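Aug 19, 2019

# Let the old computer stay on the desk

My neighbor put a desktop computer out on the curb last week, next to a floor lamp and a box of paperbacks, and I stood there looking at it much longer than a grown person ought to look at somebody else's trash. It was a plain tower, a bit dusty, nothing wrong with it that I could see from the sidewalk. By suppertime the lamp was gone and so were the paperbacks. The computer stayed until the truck came.

I have been stewing on that ever since, and I suppose this is where I let it out. I think we throw away our computers far too early, and I think we do it mostly out of a kind of embarrassment. A car can be fourteen years old and we'll brag about it at a cookout. A cast-iron skillet can be older than our parents. But let someone catch us with a computer from a few years back and we start apologizing before they've even sat down.

My own machine was bought secondhand from a little shop in Tinolville called Watetti, which sells used office equipment and, for some reason, very good umbrellas. I paid 95 dollars for it. I have written church newsletters on it, done my taxes on it, listened to more Mets games on it than was good for my blood pressure, and printed one truly enormous family tree. It is slow to wake up in the morning, and so am I. We have an understanding.

What I hear from people, when I get going on this subject (and my family will tell you that I do get going), is that they wouldn't know where to begin. The inside of a computer seems to them like the inside of a watch, or a person — best left to somebody with a diploma on the wall. I felt that way for years. Then my fan began to make a noise like a playing card in bicycle spokes, and I got tired of it, and I took the side off.

I won't pretend I understood all of it. But I was surprised by how much of it was just parts sitting in places. There is one big green board, and things plug into it or screw down onto it. The processor, which I had always pictured as something buried way down deep where no human hand could reach, sits in a socket under a little metal frame that lifts open on a hinge.

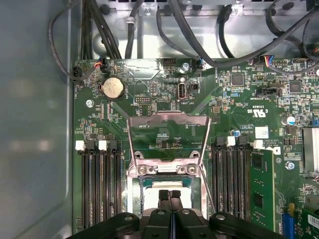
*The processor in its socket, with the metal frame lifted.*

Now, I am not telling you to go lifting that frame tonight after dinner. I've only done it once, with my reading glasses on and my heart going like a rabbit's. My point is a smaller one. Somebody designed that part to be opened. There are screws there, and screws are a kind of invitation. When a thing is held together with screws, the person who made it was at least willing to imagine you coming back someday.

I'd say the same for the big boxy case itself, which everybody makes fun of. It takes up room under the desk and it collects cat hair, I grant you that. But you can lay it on its side, take off the panel, and there is the whole business in front of you with space enough to work in. Compare that to the thin, pretty laptop my nephew carries around, which I am told is held shut largely with glue. He loves it. When the battery goes he'll get another laptop, and he'll love that one too, and I'll bite my tongue at Thanksgiving. 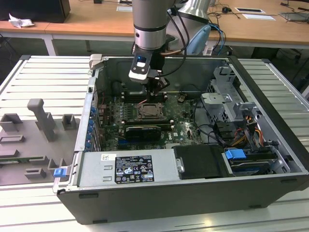
## What it costs to keep one going

A fair person would ask me about money here, so let me be fair back. Keeping an old computer is not free. I spent 60 dollars on repairs last year, most of it on a new power supply, and I lost a Saturday to it besides. The fellow at Clulance, the big electronics place out by the highway, priced me a new machine at 602 dollars, and he was very nice about it, and he gave me a pen. If you do the sort of work where a slow computer costs you wages, then by all means buy the new one and don't let me or anybody make you feel bad about it.

I'd also never tell anyone to keep a machine that can't get its security updates and then do their banking on it. That's a real worry and I take it seriously. There comes a day for every computer, the same as for every water heater.

But most of us aren't at that day. Most of us are at the day when it got a little sluggish and the ad came in the mail. I've seen friends spend good money to escape a problem that wanted more memory and a can of compressed air. Memory just pushes into its slots! I've put in 2 sticks of it myself, and I am a person who has to call for help with the television remote.

Then there's the matter of the paste. Between the processor and the cooler that sits on top of it goes a thin layer of thermal paste, which helps carry the heat away. Over the years it can dry out and stop doing its job as well as it should, and the computer runs hot, and the fan roars, and the owner decides the whole thing is worn out. 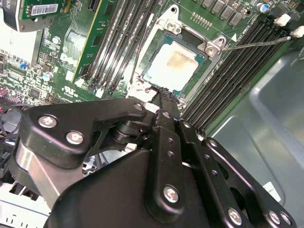

A tube of fresh paste costs less than a sandwich. You wipe off the old stuff, you put on a little of the new, you set the cooler back down, and you may well get yourself several more years. I think about how many towers have gone to the curb on account of something you could fix with a cotton cloth and some patience, and I get a bit mournful, to tell you the truth.

I would love to see our library give over one evening a month to this, starting in September when people are back from their vacations. Long tables, good lamps, a pot of coffee, and some folks who know a little sitting next to folks who know less. It wouldn't need to be fancy. Bring your own screwdriver, bring the machine you've been ashamed of, and let somebody have a look before you give up on it.

And if you are my neighbor, and you're reading this, I'm sorry I didn't just knock on your door. I wanted to ask what was the matter with it. Next time I will, and if you've still got the cord for it lying around the house, I'd be glad to have that too.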